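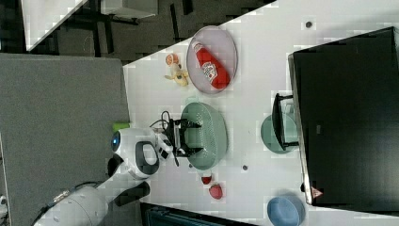

House Rules for the Arm Tables: Questions I Get Asked

Last updated September 15, 2018

Hi, I'm Parisa Naseri. I look after the arm tables at Notthorpe, and I wrote most of the rules taped up by the door (Ehsan Golestani wrote the one about coffee, so please take that up with him). I end up answering the same questions in the hallway over and over, so I've put them on one page. If yours is missing, send it to me and I'll add it.

Do I have to do the training if I've used arms before?

Yes, sorry! I know it's annoying if you've been doing this for years. The session is short and most of it is specific to our tables: where the stop buttons are, how we book time, what we log and what we do with a task that goes sideways. We had a very experienced visitor in February who spent his first morning hunting for the folder where the run sheets live, and he would have been spared that if I'd been stricter with him. Book with me or with Nithin Rai.

What does the light on the arm mean?

Look at the card on the side of your own table and go by that. I'm not going to write the colors out on this page, because the arms don't all use the same set and I've seen people carry a rule from one table over to the next and get it wrong. The house rule is simpler anyway. Whatever the light is doing, you treat the arm as live until you've stopped it yourself and checked the screen.

Can I reach in to straighten something while it's running?

No. Pause, check that it has paused, reach in, get your hand out, say "clear" out loud, resume. Yes, you say it even when you're by yourself. It feels silly for a week and then you stop noticing you do it.

The one I catch people on is the "quick nudge", where an object has rolled a bit and you just want to tip it back with a fingertip. Please don't. A nudge halfway through also ruins the run for whoever reads the log later, so you've taken a risk with your fingers and lost the data too.

But it's only moving slowly. Is it really a problem?

I get this one a lot, usually from people who have already reached in. Slow arms still pinch, especially around the gripper and the joints next to it. We set the speed limit low so you have time to step back, and that only helps if you were standing back in the first place. Stay behind the tape on your side of the table, keep your sleeves and lanyards tucked away, and tie long hair up. That goes for people watching as well.

What objects am I allowed to use?

Kitchen things and toy food are our bread and butter: bowls, plates, colanders, plastic fruit, bottles. If it's light, has no sharp edges and wouldn't upset you if it got dropped, it's probably fine. No glass, no knives, no batteries, nothing that belongs to somebody else in the building. Bottles that once had food in them need to be rinsed out and capped before they go anywhere near a table (please, please rinse them). New items go past Ladan Rostami first, and she'll add them to the Prurnura list with a number and a photo. The list is up to 423 entries now, so have a look before you buy another bowl!

Does the table have to be tidy before I start?

It has to be deliberate, and I'd separate that from tidy. A few extra things lying around are fine, and for plenty of tasks we want them there. What I care about is that the start layout is on your sheet, so someone else could set it up again. If an item is on the table and missing from the sheet, either write it in or put it back on the shelf. The same goes for bowls that get pushed up under a monitor stand and forgotten. Those count as being on the table.

Keep cables well away from where the arm will travel. If a cable moves with the arm, run it through the full reach once at the lowest speed and watch it the whole way before you do anything else.

Why are you so fussy about colanders?

Ha, okay. Fair question. Three people have asked me this, so it's going in.

Colanders are harder than they look. They're wide, they're light, they slide when you touch them on one side, and the ones we use are shiny enough to throw glare back at a camera. So they have their own little section in the rules. You look at the wrist view before you start, with the gripper over the bowl, and you ask yourself whether you can tell where the rim is and where both fingers are. 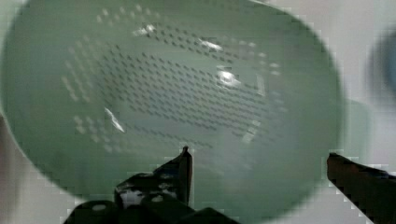
Glare moves when the arm moves, too, so check from a couple of heights. If bright spots are sitting right where you need to see, shift the colander or change the lamp, and note down which one you did. Don't fix it by turning the picture brightness up and down in the middle of a session. Babak Ansari spent a very long afternoon sorting out a batch where somebody had done just that, and he's still a bit sore on the subject.

For the grasp itself, our rule is one finger inside and one outside, closing gently on the rim. Don't let anyone hook a finger into the drainage holes. It looks clever, and then the finger catches on the way out and the whole bowl comes with it. If the rim bends visibly under the grip, stop and lower the force setting.

What goes in the log?

Table, operator, task, start layout, anything you changed, and how it ended. Plain words are fine. "Dropped it, my fault, closed too early" is a great entry and I would love to see more like it. We have 3363 entries in Gosatell so far, and the least useful ones by a mile are the ones that just say "ok".

Failed runs go in as well. I can't say this loudly enough! When we cleaned up the old records we found 1244 entries with nothing in the outcome box, and I'd bet a good lunch that plenty of those were failures someone felt shy about. Nobody gets told off for a failed run here. You will get a grumpy email from me about a missing one.

How long can I stay at a table?

After 300 runs in one booking the system closes your session and makes you start a new one. Long before that, take a break. People get sloppy when they're tired, and the first thing to go is always the "clear". If you notice you've stopped saying it, go get some air.

I hit the stop button by accident. Am I in trouble?

Not at all. Hit it by accident, hit it because you had a funny feeling, hit it because the arm made a noise you didn't like. All good. Write a line in the log, run the restart checklist from the top (from the top, even if you think only the last bit applies) and carry on. I'd much sooner read about a pointless stop than about a late one.

Can I bring visitors?

Up to the tape, yes, as long as one trained person is doing nothing except looking after them. That can't be the person running the arm. Kids are welcome on open days only.

Do these rules cover the Penry site?

Mostly. Penry uses the same reaching-in rule and the same log, but their stop buttons are in different places and they keep their own object shelf. Ask for the walk-round when you get there, even if you've done ours.

Who do I ask if I think a rule is wrong?

Me, or Nithin if I'm away. Some of these are old and a couple were written for tables we don't have anymore. Tell me which rule and what you'd do in its place, and follow the current one until it's changed. The lanyard rule came from a suggestion like that, and so did the bit about cables. The paper form is in the top drawer by the door, under the spare tape.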